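Horkura hand-held grippers, home build
Progress report to Waraporn Hemmin, Noiphan small grants
2020-07-25
From: Ratree Ongart

Short one, am behind on everything.

1. Where we are
Both hand-held units up and running. Linkage fingers done, pivots no longer binding after I reamed them out. Blue pads glued on, ribbed side out. Logging software (Ravov) stable since the last fix, no dropped files this week. 143 clips kept so far, target is 500 by December. Should make it if the evenings stay free.

2. Packing task
Moved on from blocks to real shopping. Sweets and snack bars first, then bigger soft stuff, all in and out of a cardboard box by the window. Bread is the hard one. Bag slides about inside its own film and the pads want to grip the wrinkles, not the loaf. Trying one finger across the front and a pad against the crust side, lighter squeeze.
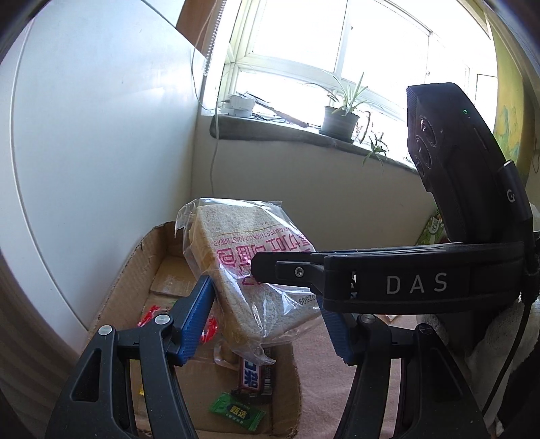

3. Problems
Window light. Camera exposure hunts when the unit tips up towards the glass, will try a blind down and a lamp.
Cable on the second unit is too thin for my liking, want a strain releif on it before it goes.
Left pad lifting at one corner. Different glue on order.

4. Money
Spent 300 of the 500 you sent. Mostly screws, pads and the replacment camera lead. Receipts in the Lekska folder, one missing, still looking.

5. Next
Finish bread, then tins. Second person on the other unit for a full run, so I can watch for once. Will send clips when uploaded, connection here is slow.

R.O.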